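作業ノート 12月 プラグ挿しタスク、手持ちグリッパでのデモ収録

朝9時すぎから収録。昨日までのカップ積みはいったん置いて、今日からテーブルタップにプラグを挿すタスクに入った。ずっとやりたかったやつなので、正直かなりうきうきしている。Chae-wonさんも同じらしく、来たらもう手袋を外してグリッパのトリガーを確かめていた。

目標は両手で合計200本。片手だけの挿入が100本、両手で二つのプラグを扱うのが100本。午前は片手から。

やり方のメモ(次に入る人向け)
ボードの上にタップを置く。向きは毎回少しずつ変える。きっちり揃えるとデータが全部同じ顔になってしまって、あとで学習させたときに角度が5度ずれただけで外す。前のカップのときにこれで痛い目を見た。コードの巻きも毎回ちょっと崩す。
開始の合図は両方のグリッパを一度全開にして閉じる。これで左右のストリームの頭を合わせている。忘れると後で手作業で合わせることになり、とても面倒。忘れたら迷わず最初から録り直し。
プラグは指先の真ん中より少し手前でつかむ。先端でつまむと押し込むときに回る。これは私が午前中に10回くらいやらかしてようやく体で覚えた。
押し込みは手首を使わず肘から。ロボット側の腕は人間の手首みたいに器用に逃げてくれないので、こっちが手首でごまかすと再生したときに関節が限界に当たる。Ľubicaさんが先月からずっと言っていたことで、今日になってやっと意味がわかった。すみません、もっと早く聞いておけばよかった。

午前の結果
片手は53本録れた。うち使えないと判断したのが8本。内訳はほとんどが開始の合図忘れと、プラグを落としたもの。落としたぶんは全部捨てるか迷ったが、落として拾い直して挿せた2本は「リカバリ」のタグをつけて別フォルダに残した。こういうのこそ後で効くんじゃないかと思っている。Ľubicaさんは半信半疑。学習に入れた版と入れない版で比べてみたい!

気づいたこと
挿す直前に、みんな無意識に一瞬止まる。穴の位置を目で確かめているのだと思うが、再生してみるとこの「ため」の長さが人によって全然違う。Chae-wonさんはほとんど止まらずにすっと入れる。私は毎回たっぷり止まる。方策に混ぜると、止まっている区間で動かなくなるやつが出そうで少し怖い。とはいえ無理に急ぐと雑になるので、今のところは自然にやって、あとで静止区間を間引く方向で。Skimuraの前処理に速度のしきい値で切るオプションがあったはず。明日確認する。

もうひとつ。穴に斜めに当たったとき、人は押しながら少しゆすって探る。これが実に気持ちよく入る。グリッパ越しでも指に「あ、ここだ」という手応えが来るのだけれど、その手応えは今のデータには入らない。映像と手先の姿勢と開き幅だけ。それでも動きの形としてゆすりが残っていれば、ロボットも真似してくれるのではないか。前の鍵のタスクではそれらしい動きが出て、部屋中で声をあげた。あれをもう一度見たい。

昼休み中にPilatsideのサーバーに午前分をアップロード。転送中に一度切れたが、再開は問題なし。ファイル名の規則を前回から変えたので注意。タスク名、人、片手か両手か、通し番号の順。

午後は両手
両手になった途端、世界が変わる。難しい、でもすごく面白い。右で黒いプラグを挿しているあいだ、左の白いプラグをどこに待たせておくかが人によってばらばらだった。高く持ち上げる人、体の近くに引く人。相談して「ボードの手前寄り、低めで待つ」に統一した。高く上げるとカメラから外れることがあるし、腕どうしの干渉も増える。
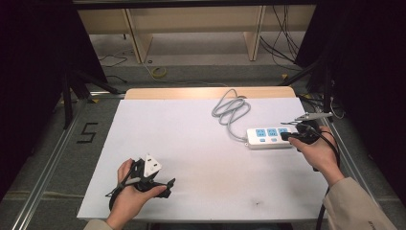 両手版の収録。右で黒プラグを端の口へ、左は白プラグを持って待機。

ケーブルの取り回しは要改善。グリッパから出る線が手首のあたりで垂れるので、動かし方によっては袖に引っかかる。Chae-wonさんの案で、線を前腕に沿わせて面ファスナーで軽くとめたら、かなり楽になりそう。明日の朝いちばんで試す。

左右の割り当ても少し議論。右を先、左を後に固定するか、ランダムにするか。まずは右先で固定して、うまく学習できたら左先を足すことにした。欲張ると何が悪かったのかわからなくなる。

試しに午前の片手データだけで小さく学習を回し、夕方Flirkutportの腕に載せてみた。まだ本数も足りないし期待していなかったのに、三回目でプラグの先が穴の縁まで行って、そこでちょっとゆすった! 入りはしなかった。でもあのゆすり方は完全にChae-wonさんの癖で、三人とも大笑い。本人は照れていた。動画は共有フォルダに置いたのでぜひ見てほしい。

問題点としては、近づくときの高さが毎回少し高い。上から降りていく途中でタップの縁に触れることもあった。手先の位置推定のずれか、キャリブレーションか、まだ切り分けられていない。左右のグリッパとも取り付け部のねじを締め直したので、明日は収録前に基準姿勢を取り直してから比較する。

明日やること
基準姿勢の取り直し(両手とも)
線を前腕にとめる案を試す
片手の残りを先に終わらせる
静止区間の間引き、しきい値を二通りで
リカバリの2本を入れた版と入れない版の学習を夜に流す
Choのバッテリー充電、今日は午後に一度切れかけた

追記 18時半。Ľubicaさんから、タップの向きを変えるなら位置ももっと大きく動かしたほうがいいとのこと。たしかに見返すと、午前のぶんはほとんどボードの右寄りに置いている。右手でやりやすいから自然にそうなる。明日は左寄りと奥も意識して混ぜる。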